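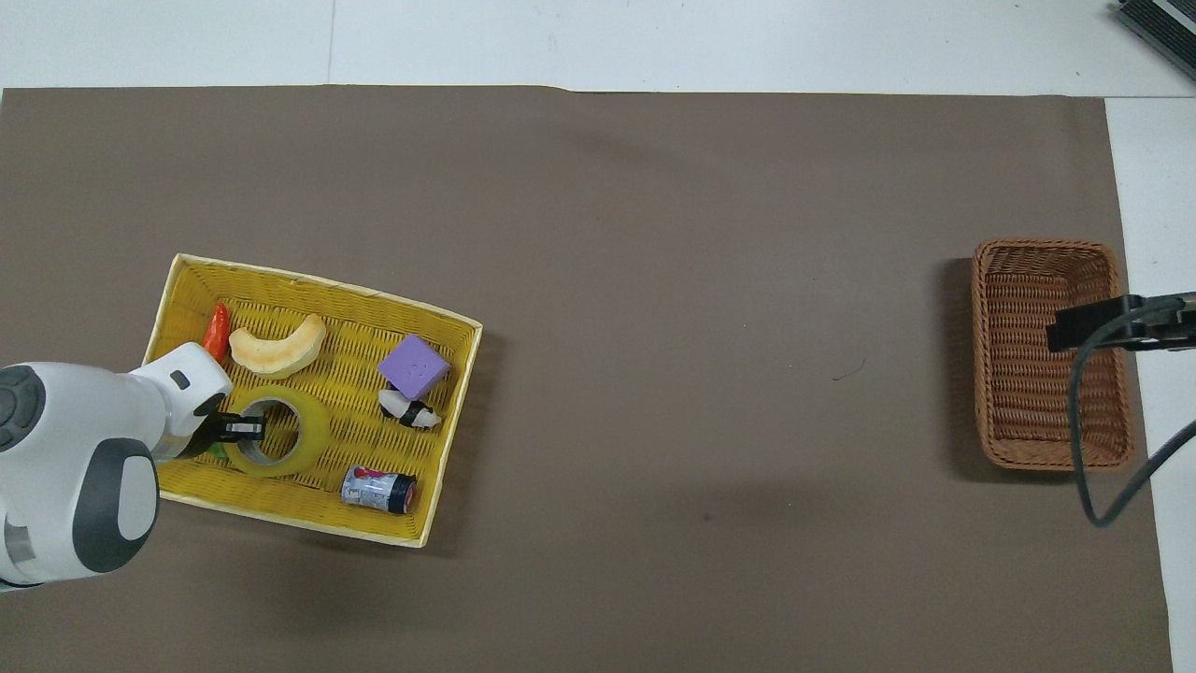
Yellow woven tray with a red chili pepper and a crescent-shaped pastry.

Brirau Recipe Cards
Data card and README, last updated 2022-04-12

Brirau is a collection of home recipes typed up from handwritten cards, church cookbooks and the backs of envelopes. It started with my grandmother's tin and got out of hand in the best way – people kept mailing me theirs! Everything is plain text, so you can search it, print it or load it into whatever program you like.

What's in the folders

baking/ has breads, squares, pies and a frankly wonderful run of date loaves.
suppers/ has casseroles, soups and anything served hot with potatoes.
preserves/ has jams, pickles and chili sauce. Please read the safety note below.
gillies/ is the Gillies family notebook, kept whole and in its original order.

Fields

title: as written on the card, odd spelling and all
source: who sent it in, if they wanted to be named
yield: left blank when the card doesn't say
oven: in Fahrenheit, with the writer's own words ("moderate", "quick") kept in brackets
method: one step per line
notes: margin comments, my favourite part of the whole thing

Measures

A "cup" on the older cards may be a teacup, and I haven't tried to convert it. The notes field says so wherever the writer told us. Butter "the size of an egg" stays butter the size of an egg.

Safety note

Some of the preserving methods are old and don't meet current canning advice. They're here as a record. Check a current guide before you put anything up in jars.

Known gaps

Four cards in suppers/ have water damage and are missing steps. Seven in baking/ have no oven temperature at all. If you recognise one, write to me – I'd love to fill these in.

Changes planned for May

Ross Cairns is moving the index over to Drultano so that you can search by ingredient as well as title. File names will stay the same.

Using the recipes

Cook from them, copy them, change them. If you reprint a whole folder, please keep the source field.

Typed and looked after by Isla MacRitchie. Corrections are very welcome, especially for the fudge.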